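Warnaner widens its analyst service with new quarterly briefings on identity and access

10/27/23

Research house Warnaner has announced a fuller programme of market reports and shorter opinion pieces for the coming year, and anyone who has been following the firm's steady output on door entry, visitor passes and staff credentials will be pleased to hear that the new material carries on in much the same spirit, only with rather more of it and (we are glad to say) a good deal more room given to smaller suppliers.

The programme opens with a long report on contactless building passes, which runs to 277 pages and has been drawn up after a lengthy round of conversations with card makers, software houses, installers and the people in large organisations who have to decide what to buy and then live with it. Subscribers to the full service will receive it as part of their existing package. Everybody else can buy it as a single title, or wait for the short summary, which will be free to download once the main report has been out for a little while.

Alongside the report there will be a set of quarterly briefings. These are meant to be read over a cup of tea, and the firm says it has asked its writers to keep to plain language wherever they can, even when the subject is something as knotty as the exchange of credentials between one supplier's readers and another's. The first briefing looks at why so many buyers are still running two or three kinds of pass side by side, often in the same building, and what it would cost them in time and patience to bring everything together. The second will turn to phones and watches used in place of cards, a subject on which Warnaner has tended to be more cautious than some of its rivals.

The forecasting side of the service is changing too. Until now, figures have been set out for five regions, with the smaller markets folded into their larger neighbours. From the next edition the tables will cover 32 countries, each with its own short commentary, and subscribers will be able to see how the estimates were arrived at and which of them the analysts feel least sure of. That last part is a very welcome step. Forecasts are so often handed over as if they had come down from the mountain, and it is a pleasure to see one firm saying openly where the ground is soft.

Two partners have been brought in to help. Morin, which has long supplied survey work to the security trade, will be running a yearly questionnaire among buyers and hopes to gather 2000 completed replies before the first results are written up. Suturness will look after the online library, where reports going back to the very start of the service can be searched by topic and by region. The old library had its admirers, but it was slow, and finding an older paper in it could take up the better part of a morning, so the move will be a relief to a great many desks. 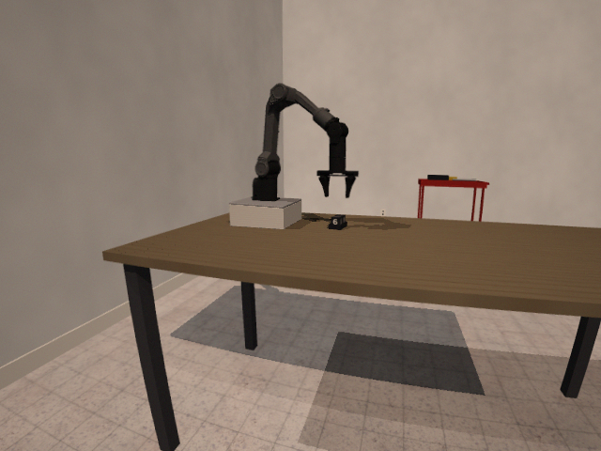

Subscribers have also been asking for more chances to talk to the analysts directly, and the firm has listened. Each briefing will be followed by an online discussion limited to 20 places, so that everyone who comes along has a fair chance of putting a question and hearing a proper answer to it. Places go first to full subscribers, with any that are left over offered to readers of the free newsletter. Notes from each session will be sent round afterwards, with the names of those taking part left out, as some of them work for companies that would much prefer not to be quoted.

There is to be a gathering in person as well. Warnaner will hold its spring meeting at Purmont in February, a little earlier in the year than has been usual, and the day will be given over almost entirely to the findings of the contactless pass report, with a longer lunch than last time (a popular request, we understand!) and an open session in the afternoon for suppliers who would like to challenge the numbers. Those who went to the previous meeting will remember that the afternoon session was the liveliest part of the whole day, and it overran by quite some distance.

Prices for the full service stay as they are for existing subscribers until their next renewal. New subscribers will pay a little more, although universities and public bodies can still apply for the reduced rate, and the firm says it is happy to talk to very small companies about taking the briefings on their own without the forecasts. Orders for the contactless pass report are being taken now, and the programme for the Purmont meeting will be sent to everyone on the mailing list as soon as the speakers have been settled.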